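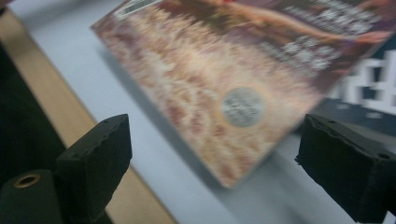 사진 제공: 프레스소프(Presthorpe) 종이정리 안내서 편집실

3장. 잡지와 얇은 책 정리하기

자, 2장에서 선반 조립까지 끝내셨으면 이제 제일 재미있는 부분이에요. 저는 선반 조립보다 이쪽이 훨씬 좋더라고요(나사 조이는 건 솔직히 좀 지루하잖아요). 이번 장에서는 표지가 반들반들한 잡지나 얇은 단행본을 프레스소프 선반에 넣는 방법을 다룹니다. 두꺼운 양장본은 4장에 따로 있으니까 그쪽을 보세요. 섞어서 넣으면 안 되냐고 물어보시는 분들이 많은데, 넣을 수는 있어요. 다만 칸막이 위치가 달라져서 처음부터 같이 하면 꽤 헷갈립니다.

3.1 시작하기 전에

준비물은 별것 없어요. 상자에 들어 있던 것 중에서 아래 것들만 꺼내 두세요.

칸막이판(그란데일형, 모서리가 둥근 것)
책등 라벨 한 묶음
마른 극세사 천
상자 바닥에 붙어 있는 얇은 완충 시트

그리고 넓은 테이블이 하나 필요합니다. 저는 색이 연한 테이블을 추천해요. 유광 표지를 올려놓으면 구겨진 모서리나 긁힌 자국이 눈에 잘 들어오거든요. 집에 어두운 식탁밖에 없으면 흰 종이를 한 장 깔고 해도 충분합니다!

주의: 테이블에 물기가 남아 있으면 절대 바로 올리지 마세요. 유광지는 물을 먹으면 서로 달라붙는데, 한번 붙으면 떼다가 표지가 찢어집니다. 저는 이렇게 해서 아끼던 여행 잡지 한 권을 보냈어요.

3.2 분류하기

1. 잡지를 전부 테이블 옆 바닥이나 의자에 쌓아 둡니다. 테이블 위는 비워 두고 한 권씩만 올리세요.

2. 한 권을 눕혀 놓고 표지와 책등을 살핍니다. 똑바로 맞춰 놓을 필요는 없어요. 비스듬히 놓여 있어도 상관없고, 오히려 모서리가 내 쪽을 향하면 집어 들기 편합니다.

3. 계속 볼 것, 나눠 줄 것, 버릴 것으로 나눕니다. 망설여지면 일단 계속 볼 것에 넣으세요. 여기서 오래 고민하기 시작하면 하루가 다 갑니다. 저는 옛날 요리 특집을 펼쳤다가 저녁까지 거기 앉아 있었어요...

4. 계속 볼 것만 모아서 크기별로 다시 쌓습니다. 큰 판형이 아래로 가게요.

참고: 표지 색으로 나누고 싶으신 분도 계시죠? 저도 해 봤어요. 복숭아색, 크림색, 연분홍처럼 따뜻한 색 표지끼리 모아 놓으면 정말 예쁩니다. 문제는 선반에 꽂는 순간 표지는 안 보이고 책등만 보인다는 거예요. 표지가 분홍이어도 책등은 새까만 잡지가 수두룩합니다. 색으로 정리하실 거면 꼭 책등을 기준으로 하세요.

3.3 닦고 펴기

1. 극세사 천을 마른 상태 그대로 쓰세요. 책등 쪽에서 바깥쪽으로, 한 방향으로 가볍게 쓸어 줍니다. 빙글빙글 돌리면서 닦으면 유광 표지에 잔기스가 남아요.

2. 지문이 안 지워지면 입김을 살짝 불고 바로 닦습니다. 유리 세정제는 쓰지 마세요. 냄새도 배고 광택도 죽어요.

3. 모서리가 접혔으면 손톱 말고 손가락 배로 천천히 펴 줍니다. 급하게 반대쪽으로 꺾으면 접힌 선이 하얗게 갈라져요.

4. 그래도 들뜨면 완충 시트를 표지 위에 덮고 무거운 책을 올려서 60분 기다리세요. 그동안 다음 권을 닦으면 됩니다. 저는 보통 이때 커피를 타러 가는데, 컵은 꼭 다른 테이블에 두세요. 꼭이요!

주의: 다리미로 펴는 방법이 돌아다니던데 유광 표지에는 하지 마세요. 코팅이 녹아서 울퉁불퉁해지고 다시는 안 돌아옵니다.

3.4 칸막이 끼우기

1. 칸막이판을 선반 뒤쪽 홈에 먼저 걸고, 앞쪽을 아래로 눌러 주세요. 딸깍 소리가 나야 제대로 들어간 거예요.

2. 칸막이 간격은 19cm로 맞추고 시작하는 게 좋습니다. 더 넓으면 얇은 잡지가 옆으로 눕고, 너무 좁으면 꺼낼 때마다 옆 권이 딸려 나와요. 선반 안쪽에 눈금이 새겨져 있으니까 자는 없어도 됩니다.

3. 칸막이를 손으로 좌우로 흔들어 보세요. 덜컹거리면 뒤쪽 홈에서 빠진 겁니다. 앞쪽부터 들어 올려서 처음부터 다시 하세요. 억지로 밀면 홈이 벌어집니다(저희 집 맨 아래 칸이 그래서 지금도 조금 헐거워요).

3.5 꽂기

1. 판형이 큰 것부터 벽 쪽으로 꽂습니다.

2. 한 번에 두세 권씩만 잡으세요. 유광 표지끼리는 미끄러워서 욕심내서 한 뭉치를 들면 가운데가 쑥 빠집니다. 발등에 떨어지면 얇은 잡지라도 모서리가 꽤 아파요.

3. 책등이 앞으로 오게 하고, 아래쪽을 선반 바닥에 한 번 톡 쳐서 높이를 맞춥니다.

4. 손가락 하나가 들어갈 틈을 남기세요. 꽉 채우면 보기에는 시원한데, 여름에 습기가 차면 표지가 서로 붙어 버려요.

참고: 책등이 아예 없는 중철 잡지(가운데를 스테이플러로 찍은 것)는 혼자 못 서 있어요. 아라베나 파일 케이스에 모아서 넣으면 깔끔합니다. 케이스는 별매인데, 주문하실 때 부품 번호 885를 적으시면 돼요. 케이스 앞면에는 라벨 자리가 있어서 저는 거기에 제목이랑 연도만 적어 둡니다.

3.6 라벨 붙이기

라벨은 잡지가 아니라 선반이나 케이스에 붙이세요. 상자에 들어 있는 라벨은 접착력이 센 편이라 유광 표지에 붙였다가 떼면 인쇄까지 같이 벗겨집니다. 글씨는 유성펜으로 쓰고, 손으로 문지르기 전에 잠깐 말려 주세요. 성격이 꼼꼼하신 분들은 목록을 따로 만드시던데, 500권이 넘어가면 저도 목록을 권해요. 그보다 적으면 라벨만으로 충분히 찾습니다.

3.7 관리

직사광선이 드는 창가라면 선반을 옮기거나 커튼을 쳐 주세요. 특히 붉은색 계열 표지는 햇빛에 금방 바래요. 선명하던 빨강이 어느새 힘없는 분홍이 되어 있는 걸 보면 꽤 속상합니다. 저는 해마다 3월에 한 번씩 전부 꺼내서 선반 바닥을 닦고, 칸막이가 단단히 걸려 있는지도 그때 같이 확인해요.

칸막이 홈이 깨졌거나 딸깍 소리가 아예 안 나면 7장의 부품 교환 안내를 보세요. 러스빌 모델은 홈 모양이 달라서 그란데일형 칸막이가 맞지 않으니 주문 전에 선반 밑면의 모델명을 먼저 확인하시고요. 두꺼운 양장본은 다음 장으로 이어집니다.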